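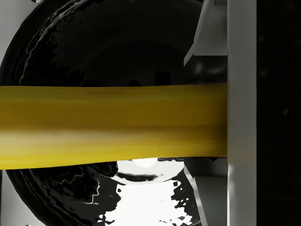 Figure 1. Yellow, close up.

What Happens to the Office Mug: A Study of Shared Kitchens at Two Workplaces
Tibor Somogyi and Dezső Lengyel
May 9, 2020

Background

Every shared kitchen starts the year with plenty of mugs and ends it with people drinking coffee out of a measuring cup. We wanted to know where the mugs go. Our instructor suggested we might prefer a topic with more published literature, and we thanked her for the suggestion.

We looked at two workplaces. Kustau is a translation office on a single floor with a single sink. Tudevon is a map printing company with three floors, one good kitchen and two kitchens that people describe as "the other one." Both agreed to let us put small numbered stickers on the bottoms of their mugs, and both asked more than once whether this was for a real class.

Method

We tagged 90 mugs in all and planned to visit each site weekly. In March both offices sent everyone home, which was bad for the study and presumably very restful for the mugs. Everything below comes from the visits before that, plus a questionnaire we sent out by email afterward. The questionnaire had two pages. Most people answered the first one.

For each mug we wrote down where it was found, whether it had been washed, and whether it had anything in it. Dezső did the writing and Tibor did the looking, an arrangement we reversed after the incident with the yogurt.

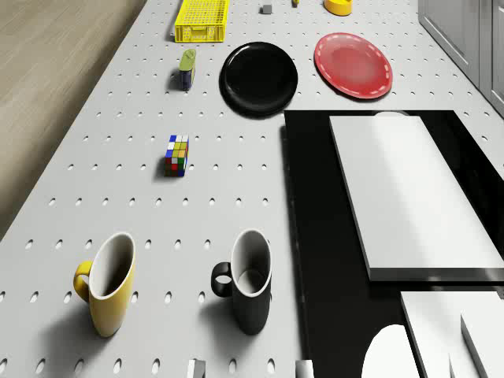

Ownership was the hardest thing to pin down. People at Kustau said all the mugs belonged to everybody, and then went on to tell us which one was theirs. A plain white mug really was treated as common property, and it moved from desk to desk without complaint. Color changed that. A yellow mug with a pale rim and a matching yellow handle, like the one here, gets spotted from across the room, and whoever has been using it tends to be told about it. Our respondents who used a colored mug were far more likely to say they washed it themselves. They were also more likely to hide it in a drawer, so from the point of view of the kitchen it was gone either way.

Tudevon had a different problem. Mugs there traveled downhill. They left the good kitchen on the top floor full and were put down wherever the coffee ran out, usually near the printers on the ground floor. The elevator does not appear to carry mugs in the other direction. One manager told us the company had spent 860 on replacements under the heading "ceramics," and seemed relieved that somebody had finally asked.

We also tried a sign. It was polite and had a drawing of a mug on it. Within a week somebody had set a mug on the shelf underneath it, unwashed, and others joined it there. We took the sign down and the pile stayed.
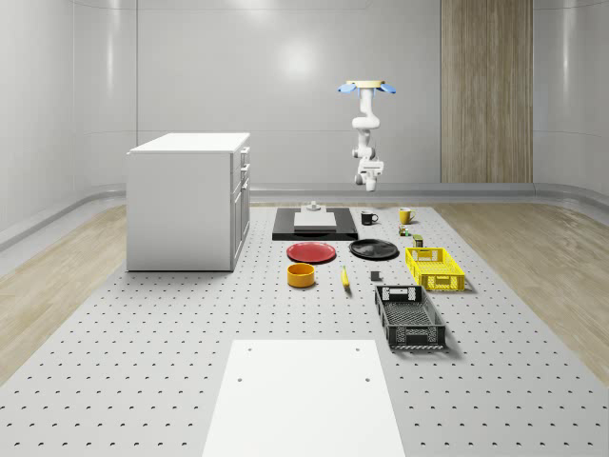

The second sign named a specific shelf and a specific hour, and did better. At Kustau the mugs were mostly back on the shelf by the end of the day, though two people wrote to say they found the tone cold. Tibor wrote the sign. He has asked us to record that it said "please."

Problems with the study

The stickers came off in hot water. We had ordered 1,000 of them from a supplier called Foria, so we were able to keep going, but some mugs were certainly tagged twice and one may have been a sugar bowl. We had no control group. We had hoped to use the café Dudás across the street, where customers bring their cups back to the counter without being asked, but the owner said no before we had finished the sentence.

We would also word the questionnaire differently. "Have you ever taken a mug home?" got almost no yeses. "Do you have a mug at home that came from work?" got quite a few, several of them from the same people.

Remaining work

The leftover stickers are in Dezső's apartment. Both offices have said we can come back when they reopen, and Tudevon would like its clipboard.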